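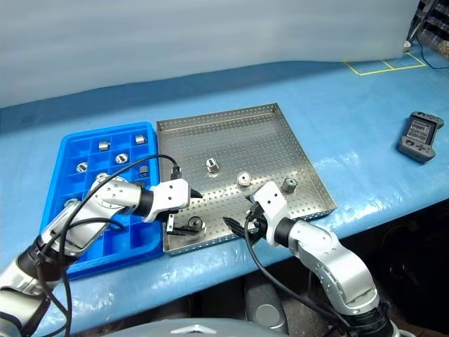

Griston Home Workshop Help > Storage and Organization > Small Parts

Keeping small metal fittings sorted — divided tray, perforated tray, or both?

Posted by mudroomshelf
July 21, 2024
2,495 views

I have a box of loose metal parts left over from plumbing jobs, two bicycles and a compressor I no longer own. It's mostly hex nuts, plain rings, short cylinders that I think are spacers or bushings, and a handful of threaded fittings. Some are bright and some have gone dark. They've been in a coffee can for years and I want them where I can find them.

What I have to work with is a blue plastic tray with a grid of small square cells, and a square stainless steel tray with holes all over it and low sides. I also put a blue cover over the table so the parts don't scratch the top. It's a little wrinkled but it does the job.

My plan was to use the steel tray for washing and the plastic one for sorting. I did a first batch on Saturday and ran into a few problems.

1. The cells are small. One short cylinder fits fine on its side, but once I put three or four in the same cell I can't get a finger in to pick one up.

2. I can't decide what goes with what. Do rings go by outside size or by the size of the hole? Two of mine look the same until you put them on a bolt.

3. Parts that came out of the wash went into the plastic tray too early, and the next day there was a brown stain under one of the darker fittings. I wiped it off but I don't want to rust the good ones.

I have 80 or so cells' worth of parts if I give every kind its own cell, and I don't have that many cells. Is there a usual way to do this, or should I buy a drawer cabinet? I looked at the Brudix one with 33 drawers but I don't have a wall for it.

6 people found this helpful

benchandbucket
Member, 13 posts

I sorted the contents of a closed repair shop last June, so I've done this on a larger scale than I wanted to. Your two trays are fine. I would use them in a different order.

Dry sort first. Dump a small amount on the table cover, one layer deep, and pull out everything with a hex shape. Then pull the rings. Then the cylinders. Whatever is left is fittings and junk. Don't try to measure anything at this stage. You will find that a third of the can is stuff you can throw out, and there is no point in washing that.

Wash one group at a time. If you wash everything together you've mixed it all up again. Dish soap, warm water, an old toothbrush for the threads. Set the perforated tray inside a dishpan so the water has somewhere to go, and lift it out to drain. Check the hole size before you start — anything smaller than the holes needs to go in a tea strainer or it will end up in the dishpan with the dirt.

Drying is where your brown stain came from. Shake the tray, tip the parts onto a rag, roll them around in it, then put them back on the steel tray with some space between them. Stand the hex fittings on end if they'll stay that way, so that water doesn't sit in the bore. Rings can lie flat but flip them once. I leave mine overnight. If you're in a hurry a hair dryer works.

After that a drop of light oil on a rag is enough for plain steel. Brass and stainless don't need it.

For rings, sort by the hole. The hole is what has to fit on something. You almost never go looking for a ring by its outside size, and when you do you can see it by eye. Keep one bolt of each common size next to the tray and use it as a gauge.

On the number of cells: don't give every kind its own cell. The divided tray is good for working and poor for storing. I put one sample of each part in a cell, then the rest go in small zip bags in a shoebox, with the row and cell written on the bag in marker. Row 1 cell 4, and so on. When you need a part, you look at the tray, find the match, and pull the bag. That also fixes your finger problem, since there is only ever one thing in a cell.

14 people found this helpful

coldgarage_ed

Get the drawers. I used open trays for years and knocked one off the bench twice. Second time I swept it all up and put it back in a can. You can put a drawer cabinet on a shelf, it doesn't have to be on a wall.

Also get a magnet.

1 person found this helpful

threadcount
Member, 2 posts

Agree with most of what benchandbucket wrote. Two things to add.

Dark doesn't always mean rusty. Some nuts and fittings have a black oxide finish from the factory, and if you scrub it off with steel wool they will rust faster than before. Rub it with a white cloth. If the cloth comes away orange or brown, it's rust. If it comes away clean or a bit gray, leave the finish alone and just oil it.

The other thing is not to mix your dark plain steel parts with stainless ones in the same cell while there's any moisture on them. The stainless picks up rust marks from the other part. It cleans off but it's annoying.

For labels I tried the Isia stick-on ones and they peeled off blue plastic within a week. It may be the type of plastic. Paint marker on the rim between cells has stayed on for me, and rubbing alcohol takes it off if you change your mind.

4 people found this helpful

Comment from mudroomshelf

Thanks. I'm going with one sample per cell and the bags. I checked the rings with bolts tonight and the two I thought were the same are 3/8 and 10 mm, so that explains a lot about the compressor.

I rubbed the dark fitting with a cloth and it came off brown, so that one goes in the scrap.

Comment from benchandbucket

Wire brush it before you toss it. If the threads are good the rest doesn't matter much. And keep the metric bags in a separate box.

Related in Small Parts
Best way to get old grease out of threads
Dogbe stackable bins, do the lids fit the older ones?
How to tell a bushing from a spacer
What to line a workbench with so parts don't roll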